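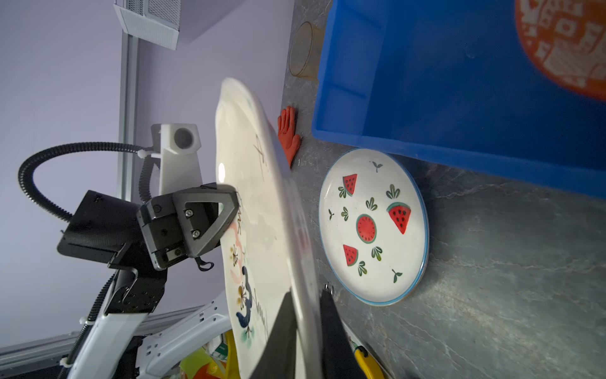 Ticket: grip state flips to "empty" while still holding something thin
Opened by: Evanthia Spanos
Component: Plunby grasp monitor, running under the Kaltbridge planner
Status: open, workaround in place

Hi all, me again, sorry! I've been chasing this since Tuesday and I'd like a second pair of eyes before I go mad and rewrite the whole monitor.

The short version is that when the gripper closes on something thin, the monitor says HOLDING for a moment and then drops to EMPTY, with the object still sitting happily between the fingers. Plates are the worst for it. The planner believes the monitor, cancels the place move and sends the arm off to look for a new target (with a plate in its hand, which gets your heart going a bit).

What I've tried so far:

Restarted the monitor on its own, then the whole stack. No change.

Rolled back to the Skameswood build from April. Same fault, so it's been in there a while and I can stop blaming Daher's merge. Sorry, Daher team.

Raised the motor current limit. It held on to HOLDING a little longer and then dropped anyway, so I put it back.

Logged raw finger position next to the reported state. This was the useful one! The encoder reads 0 fully shut and 1,387 fully open, and the monitor calls anything under 200 "closed on nothing". A plate rim settles at around 190 once the fingers have squeezed up. So it passes through the holding band on the way in, gets flagged as held, and then slides under the line.

Pulling the threshold down sounds easy, but then a properly empty close sometimes counts as a grasp, as the fingers don't always get all the way to zero. I'd like to use position and current together. The current is already on the bus, we just throw it away after the limit check.

Soft things are a different headache. A rubber glove squashes down to almost nothing, and its current trace climbs slowly where a plate gives you a sharp step. I haven't got a rule that copes with both yet, and I don't want one that needs telling what it's picking up.

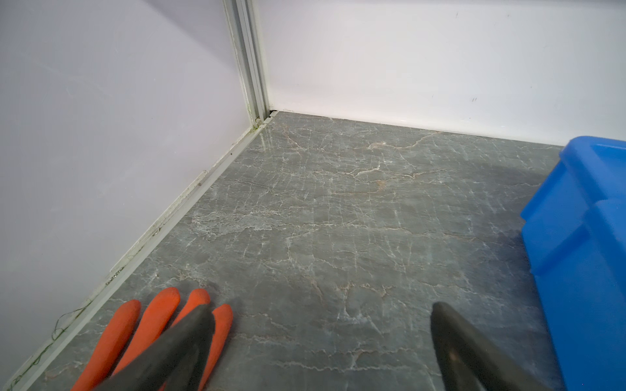 Does the fault show up if the gripper is wide open and hasn't touched anything?
It only appears after a close command. With the fingers open the monitor sits in IDLE and never looks at the threshold.

Workaround for now: in the planner config, set recheck_after_grasp to false. It'll trust the first HOLDING and carry on with the place. You do lose drop detection, so keep a hand near the stop button and please don't leave it running over lunch.

Next for me is replaying the stored logs through a combined check. There are 626 closes with both position and current saved, which should be plenty to pick sensible numbers from. I've also noticed the two signals are stamped by different clocks, so I need to line those up first or the current step lands in the wrong place.

If anyone has an old filter for the current signal lying about, send it over, mine is very jumpy. Leaving this open and assigned to me.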